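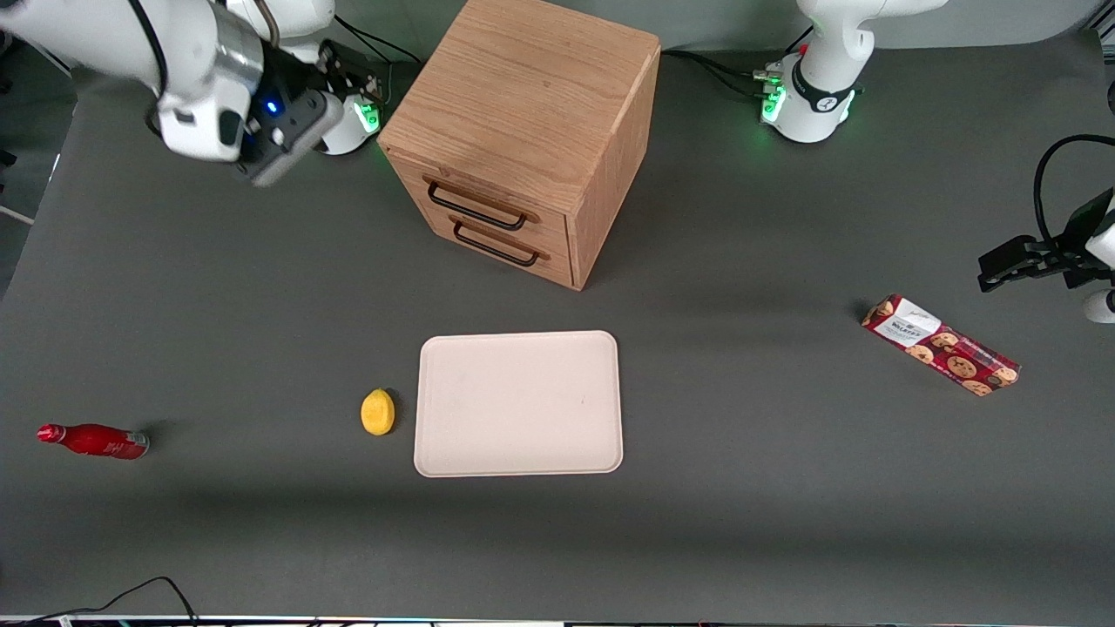

Closing a Shared Workroom at the End of a Booking

Print this page | E-mail this page
Reading time: 4 minutes

This guide sets out the procedure for leaving a shared workroom at the Hakley Community Learning Centre in a condition suitable for the next group. It applies to all hirers, including those with a recurring booking. The person named on the booking form is responsible for seeing that the procedure is followed, although individual tasks may be delegated to other members of the group.

Before you begin

Allow 15 minutes within your booked time. The closing procedure forms part of the booking and should not run into the next hirer's period. Groups working with paint, clay or adhesives should allow longer.

Cleaning cloths, a dustpan and neutral detergent are kept in the tall cupboard beside the corridor sink. Solvents, bleach and abrasive pads must not be used on any work surface. If the cupboard is locked, the key may be obtained from reception until 7 p.m.

Step 1. Finish work and account for tools

Ask participants to stop work and return borrowed tools to the person who issued them. Compare what has been returned with the sign-out sheet. A missing item should be recorded on the sheet even where it is expected to turn up later. Damaged items are to be placed in the yellow tray and labelled with the nature of the fault. Do not return a damaged tool to its drawer.

Step 2. Sort what remains

Materials belonging to the Centre go back to the labelled shelves. Personal materials leave with their owners. Work in progress may be stored between sessions only where the hirer has been allocated a locker; the Rind and Imunau rooms have no lockers, and nothing may be left in either overnight.

Offcuts of paper and card larger than an exercise book may be placed in the reuse bin. Fabric offcuts are collected separately. Food scraps go in the green organics bin at the rear entrance, never in the workroom bins.

Step 3. Clean the work surfaces

1. Remove dry debris with a brush, working toward yourself and into the dustpan.
2. Dampen a cloth with diluted detergent and wipe the full surface, including the edges.
3. Wipe again with clean water.
4. Dry with a second cloth.

Dried adhesive should be softened with a warm, damp cloth left in place for 5 minutes, then lifted with a plastic scraper. Metal blades will score the surface, and the cost of refinishing is charged to the booking. Marks that do not respond to this treatment should be reported and left alone.

Step 4. Restore the furniture

Each room has a standard layout, displayed inside the door. Chairs are stacked no more than 4 high and kept clear of the heaters and the fire exit. Two people are required to move any folding table. Hirers who found the room in a different layout on arrival are still asked to leave it in the standard one, and may note the discrepancy on the closing form.

Step 5. Close the room

Shut and latch all windows. Set the Nolix heating panel to "Away"; do not adjust the programmed temperatures. Turn off the lights at the wall, lock the door and return the key to reception or, after hours, to the key slot at the front entrance.

Complete the closing form before returning the key. Forms are reviewed by the Facilities Coordinator, Everett Alcantara, and any follow-up will be directed to the e-mail address on the booking.

Sunday bookings

Reception is not staffed on Sunday. Hirers should collect cleaning supplies and their key by prior arrangement, and should telephone the duty number on the key tag if the building alarm has not been disarmed on their arrival.

Requests to vary this procedure, including requests on grounds of accessibility, should be made in writing to the Bookings Officer, Tihomir Omerović, before the session concerned. The procedure is reviewed each January.

Print this page | E-mail this page

This website uses cookies to remember your preferences. By continuing to browse you agree to their use. Accept | Manage settings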